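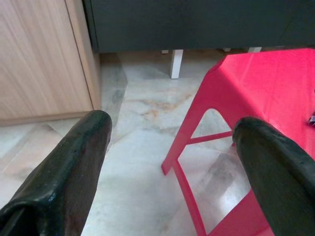
Sendik is my log of where stuff gets put down in our front room. I started it after one too many mornings of walking in circles looking for the car keys, and it grew into a proper little dataset, so I've cleaned it up and I'm sharing it in case you like this sort of thing as much as I do. Every row is one object resting in one spot when I came by with my phone. The spots are the ordinary ones you'd guess: the top of the low black cabinet, the windowsill, and the red plastic stool that stands near the pale wooden cabinet and catches everything people have in their hands when they come in. (It was bought as a seat. I can remember people sitting on it maybe twice.)

What's in the folder

placements.csv – the log itself, 2,127 rows
objects.csv – the list of things, 77 of them, with my short names and a longer description
spots.csv – the 13 spots
notes.txt – my running notes, lightly edited, some of them grumpy

All plain text, comma separated, UTF-8. The notes file has commas all over it, so please don't try to open that one as a table. I did, and it was a mess!

Columns in placements.csv

row: a running number, never reused. There are gaps where I deleted duplicates.
month: just the month. I had full dates at first but they told strangers far too much about when we were out of the house.
slot: morning, afternoon or evening. Morning ends at noon and evening starts at 6 p.m.
object: short name, matches objects.csv
spot: short name, matches spots.csv
with: anything touching it or sitting on top of it, separated by semicolons
settled: yes, no or blank. See below, this one is the most fun and the least reliable.
remark: free text, usually blank

Visitors, drifters and residents

I sort objects into three groups in objects.csv, under the column called kind. Residents live in one spot and barely move. Drifters belong to us but go all over the place. Visitors come in, sit there for a bit and leave, like mail or somebody's sunglasses. I tried a fourth group for food and dropped it after a month, so now a bag of oranges is a visitor and the big jar of snacks is a resident, and I'm at peace with that.

The black cabinet is mostly residents, and it's my favorite surface in the whole log. The tissue box lives at one end, then there's the clear jar with the red lid, the gold trophy behind it, and the row of round plush toys. Things do get slipped in among them, though. A roll of tape goes in front of the tissue box so often that I nearly promoted it to resident, but it keeps running off to the kitchen and coming back thinner. The stool is the opposite: pure traffic. If you only want to play with one spot, filter for stool and sort by month.

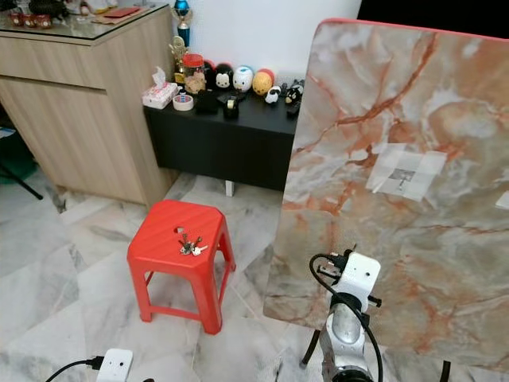
Keys get their own short names. "keys" on its own means the big bunch, all on one ring, and I log it as a single object no matter how many keys are on it that week. Loose keys are "key-loose", and I don't say which one. If a bag or a hat is on top of the bunch, the bunch still gets its row and the other thing goes in the with column as well as getting a row of its own. That means you'll count some pairs twice if you're careless, so watch out for it.

The plush toys were a headache. They're all round, they get swapped around when somebody dusts, and at first I was writing down "plush" and hoping for the best. Rows from the early months still say that. Later on I gave them names by looks: plush-mouse for the black-and-white mouse face, plush-redblack, plush-whiteblue, and plush-yellow for the yellow one with the red top. I don't know what characters they're supposed to be and I'm not going to guess in a file other people might use. If you know, lovely, but please leave the short names alone or the join breaks.

About "settled"

I wanted a way to tell a thing that's been put away from a thing that's just been dropped. So settled = yes means I believed it was where it was meant to be, no means it was only there on its way to somewhere else, and blank means I couldn't decide. That's my opinion, plain and simple. My family would fill in that column very differently – one person here thinks the stool is a perfectly good home for keys. Early on I was strict and marked almost everything on the stool as no. Somewhere around October I softened, and you can see it in the numbers, so don't go reading that as the house getting tidier. It didn't.

How I collected it

I walked past each spot once per slot, when I was home and remembered, and typed entries into Bestis, the list app I was already using for groceries. It tops out at 4,000 lines per list, which sounded endless back then, but my first style of logging used two or three lines per object and I got nervous. That's why the older entries were squashed into single lines, and why a few remarks read like telegrams. I exported the lot, fixed spellings by hand (I had "tissues", "tissue", "tissue box" and one "tisue bx"), and checked every short name against the two lists.

I never moved anything before logging it. After logging, sure, I put plenty of things away, and I didn't write down when I did. So you can't work out from this how long an object would have stayed if I'd left it alone. I'd love to know that too! It would need more patience than I have.

Known problems

Weekday evenings are thick with rows and weekend afternoons are thin, even though you can't see the days themselves anymore.

The floor isn't a spot. Shoes and bags on the floor are missing completely, which makes the room look a lot neater on paper than it is.

Spots changed a bit. The little Furnholm shelf by the door came down partway through, so shelf-door just stops. I left it in spots.csv with a remark.

The insides of cabinets aren't covered. If a thing went behind a door, it vanished as far as Sendik is concerned.

The umbrella is really two umbrellas. I only noticed when both were on the windowsill.

What you could use it for

I've used it to pick a place for a key hook (still haven't put it up) and to make a silly chart of what the tape gets up to. It'd be handy for a lesson on joins or messy categories, and it's small enough to read through with a cup of coffee. I wouldn't use it to say anything about households in general. It's one room with our habits in it.

Sharing and changes

Use it however you like, and a mention of Sendik is nice but not required. Please don't add rows from your own house to this file. Make your own, keep the same columns, and tell me, because I'd really enjoy seeing it! I'm calling this version Kudo. The one before it had no name and a broken objects list, so if your copy has no kind column, throw it out and grab this one.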